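Codolura packing centre

The Codolura packing centre is a warehouse and order-packing site on the eastern edge of Drelton. It is run by the grocery wholesaler Jernov and makes up mixed boxes of snacks and dry goods for small shops, canteens and vending firms. The site is best known locally for its change from hand packing to robot-assisted packing, which was carried out over 12 months.

Before the change, packers walked between shelves with a trolley and filled each box themselves. A full shift handled 1,885 boxes. Heavy items were shared out by the team, and the evening shift, which ended at 10 p.m., was often short of people.
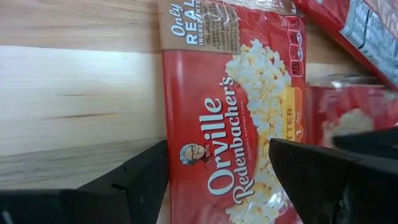
Robot arms with two-fingered grippers now do most of the picking at the packing benches, and staff work beside them. Output has risen to almost 3,000 boxes a shift. Soft and shiny goods have remained the hardest part of the work. A packet in clear, crinkled film, such as the red Orville Redenbacher's popcorn, throws back bright reflections, and its printing may be turned sideways or partly covered by a gripper finger. Packers are trained to step in when an item cannot be identified, and to straighten stock that overlaps.

The number of packing jobs fell by eight, mainly through people leaving or moving to the delivery side. Those who stayed were retrained as bench minders, a grade with slightly higher pay. Cúc Tiêu, a former packer, became the first bench lead and wrote the handover sheet still used between shifts.

Opinion among staff has been mixed. Vesna Vukadinović, the shop-floor representative, told a local newsletter that there was less walking and fewer sore backs, but that the work had become quieter and more tied to one spot. Job rotation was brought in the following June - minders now change bench every two hours - and a second break was added to the evening shift.

Returns and damaged goods are still sorted by hand in a separate room.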